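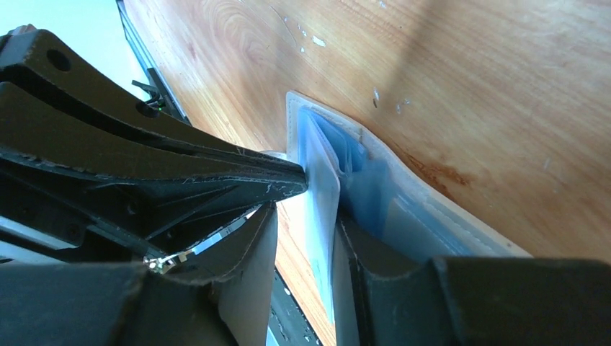 My grandmother kept her recipes in a biscuit tin, and for most of my life I assumed the tin was the important part. It was dented on one corner and smelled of cloves, and when it came to me I put it on a shelf in the kitchen and didn't open it for a good long while, the way you don't open a letter you already know will make you cry. When I finally did, I found index cards, envelopes, the backs of seed packets, and one bus timetable, all written on in pencil and all going soft and brown at the edges. I had a stack of translucent blue plastic sheets within reach before I had any kind of plan. It's a lovely color, that blue, and you can see light through it, and I will admit I picked it for that and only later learned to ask what a plastic is made of before trusting it with a pencil line.

I took the tin to Gavin Mowat, who repairs old paper in two rooms above the hardware store in Purves and who is, I think, the most patient man in the county. He let me spread everything out on his long table. He didn't say a word about the butter stains. He picked up a card for rhubarb pickle, held it by its edges, and read the whole thing, right down to the note at the bottom that said "Less next time, E. was ill."

"People want to clean them," he told me. "I'd leave that one just as it is."

Kitchen papers are a funny corner of his trade. Most of what comes up his stairs is deeds and marriage lines and the occasional framed map, things that were meant to be kept. Recipes were meant to be used. They were propped against flour jars and fished out of sinks, and the ones in the worst shape are nearly always the ones somebody loved best. You can pick out the family birthday cake from across a room.

His advice was simple, and I pass it along the way I got it. Take out the paper clips and staples, slowly, with a thin piece of card slid underneath so the rust doesn't drag. Throw away rubber bands. Never laminate anything, ever, however tempting the machine at the copy shop may look. If you want a clear sleeve, choose polyester or polypropylene and stay away from vinyl, which can go sticky and lift the writing right off the page. Keep the box out of the attic and out of the basement (mine now lives under the bed in the spare room, next to the good tablecloth). And write down who is who while there's somebody left to ask.

That last one took me the longest. My grandmother grew up in Mirnlow and moved to Sinham when she married, and the cards are full of people I'd never heard of. There is a Mrs. Trivero's bread, and then a second card, in ink, headed "Mrs. Trivero's bread, corrected." I called my aunt, who called her cousin, and we spent most of a wet May on the telephone. The Triveros, it seems, lived across the lane and kept hens, and the two women didn't speak for four years over the matter of the bread. Then one Easter a loaf appeared on the step and nothing more was ever said.

I have made both versions since. The corrected one wants more salt and a longer second rise, and it comes out of the oven with a crust you have to lean on to cut. My aunt says it tastes right. Her cousin prefers the first, and has asked me to mail her a copy of the card, front and back, with the smudge showing.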